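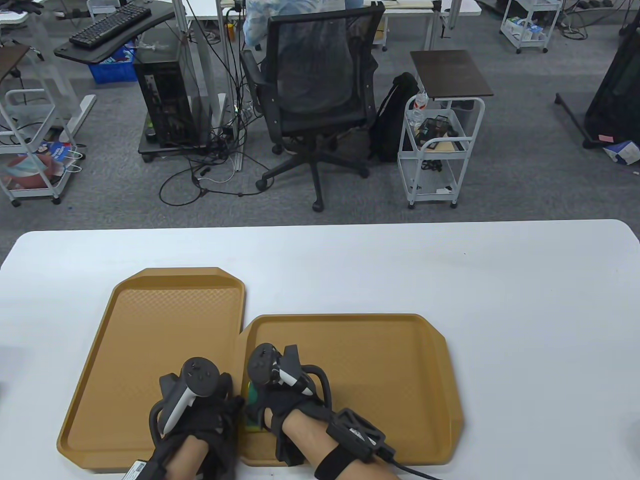
Most people in Tindovthorpe will tell you the cafeteria on Demmont Street should have closed years ago. It still serves lunch, and on a good day in December it sold 681 of them.

The self-service cafeteria was once the ordinary way to eat at noon. You took a tray, slid it along the rails, and paid at the end. The town had 13 such places at the peak. Now it has two, Demmont Street and the Sima, next to the bus station.

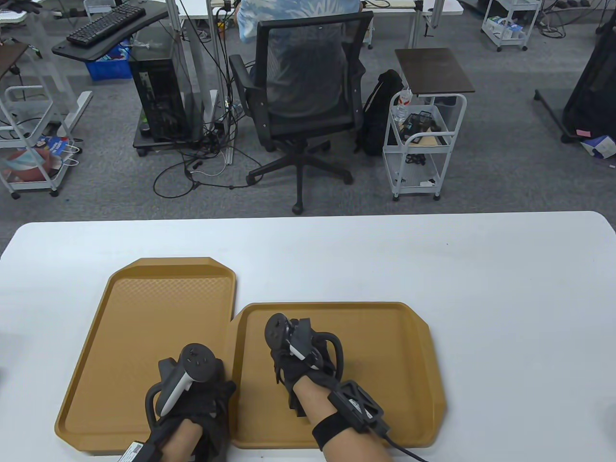

What the tray does

A tray sets the size of a meal. It holds a plate, a bowl, a glass and maybe pie. When the Sima tried going without trays, diners took less food and complained more. The trays came back after 11 weeks.

They also have to be washed, stacked and dried, and that takes up almost a third of the kitchen's working day.

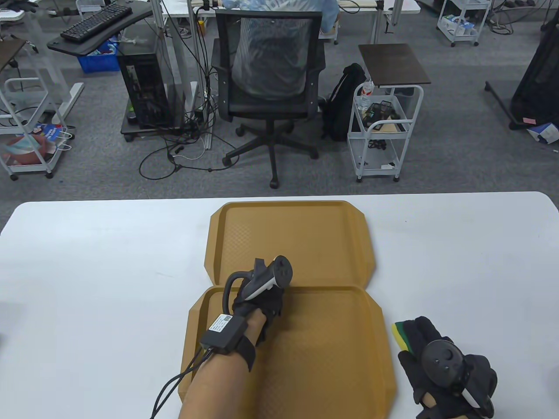 Without a tray I have to make two trips, and by the second one my soup is cold, wrote one regular on a comment card at the Sima. Other cards asked for bigger bowls, and one wanted the liver and onions back.

The food has changed less than the prices. Meatloaf is still on the line most days, with two vegetables and a roll. Jorenico, the supplier to both kitchens, now sends salad ready cut - a change the older customers noticed right away.

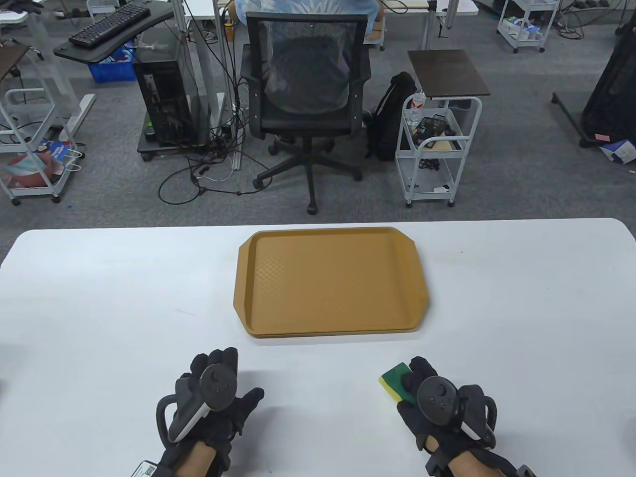 If you go

Demmont Street opens at 11 and stops serving at 2. The Sima stays open for supper. Both take cash and cards, and the pie is usually gone by one.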